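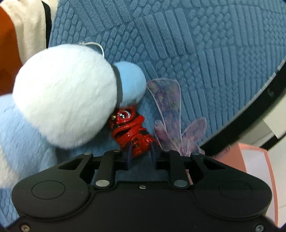
Bench notebook, handheld gripper, soft goods
September, Friday, 08:40

Purpose of this entry: write down the collection rules we have been applying from memory, before the next block starts. Refugio Lozano reviewed the Skillix batch on his own yesterday and rejected clips I would have kept. We were both following "the rules." There was no written version, so there were two.

Scope is the handheld gripper with the wrist-view camera, two-finger, toys and plush only. Rigid kitchen items stay under the old Pradach sheet until someone has time to merge them.

1. Before the session

Check the four linkage pins on each side for play. Close the fingers on nothing, hold, open. If the tips do not meet evenly, stop and retighten the center screw before anything else. Last month I chased what I thought was a tracking fault for most of a morning and it was a tip sitting proud of the other one.

Wipe the lens. Wipe the finger pads with a dry cloth only. Alcohol leaves the pads slick until it has fully gone off, and the first few grasps after that are not comparable with the rest.

Log the tool number, the finger set and the operator. Finger sets are not interchangeable in the data even when they are on the bench.

2. Grasp rules

Grasp the body of the item. Wings, loops, ribbons, tags and tails do not count as the body. The red figure with the lavender wings is the reference item for this rule: fingers close on the red segments, and the fabric wings stay free of the pads. If a wing gets pinched, release and regrasp inside the same clip. Do not cut and restart. Recoveries are wanted, and Bettencourt asked for them by name in their spec.

Hanging loops are a separate hazard. The white plush has a thin string loop and it will catch a fingertip on the way past. Approach from the side away from the loop where the clutter allows. If it catches, back out along the approach path. Do not shake it off. Shaking gives a motion trace that no arm should be asked to repeat.

Close until the item stops moving relative to the fingers, then stop squeezing. Over-closing on plush is hard to see in the video and easy to see in the width trace. Refugio's rejections were nearly all this. I went back through them and he was right on most.

3. Clutter

Neighboring items may touch or overlap the target. That is the point of the set. Limits:

Target must be at least partly visible from the wrist view at the start of the approach. Blind grabs go in a different folder.

Do not hold the neighbor back with the free hand. Free hand stays out of view for the whole clip. A hand in view is a reject with no discussion, even at the last moment.

If the neighbor lifts with the target, keep recording and tag it "double." Set both down. Do not try to drop one in midair.

Open question: what counts as touching when the neighbor is long-pile plush. The fuzz brushes everything. Refugio wants to call it contact only if the neighbor visibly shifts. I can live with that, and it is easier to check. Provisional until the Kitance people answer.

4. Speed

Move at a pace the arm can follow. Operators get quicker through a session without noticing it. The cap in the config is 300 mm/s at the tool and the checker flags anything over it, but the checker only sees the peak. A clip can pass and still be a jerk followed by a pause. Reviewer judgment applies — if it looks like a snatch, tag it.

Pause between release and retreat. Fingers fully open before the tool moves off. Sheer fabric clings to the pads and drags the item after it, and then the end pose is wrong and the clip is labeled as a clean place.

5. Review

Two reviewers, separately, then compare. Neither sees the other's tags first. On the last batch, 207 clips, we disagreed on too many to settle over coffee, and almost all of the disagreements traced to section 2. I would like to see that drop on the next batch before we change anything else.

Reasons for rejection are picked from the list. No free text in the reason field. Free text goes in the note field, where it can be as long as you like.

Nothing gets deleted. Rejected clips are moved, with their tags.

6. Safety and handling

Linkage arms are a pinch point. Carry the tool by the housing, never by the arms or the crossbar. Beads and small trim: if anything comes loose from a toy, stop, find it, bag it, and retire the item. A loose bead in the linkage will score the pins.

11:15. Ran the first pass under these rules with the written sheet on the bench. Slower than usual. Had to look up the double-lift tag twice. Changed its position on the sheet so it sits next to the clutter limits.

13:50. Refugio read sections 1 to 4. He objects to "stop squeezing" as too vague and wants a width threshold per item. Fair, but we have no per-item widths for plush and the foam does not return to the same size after handling. Leaving the wording, adding his objection here.

To do:
Ask Kitance about contact with long pile.
Print the sheet, one per bench.
Add the reference item to the tag list under "appendages."
Move the 6 clips with a hand in view out of the accepted folder.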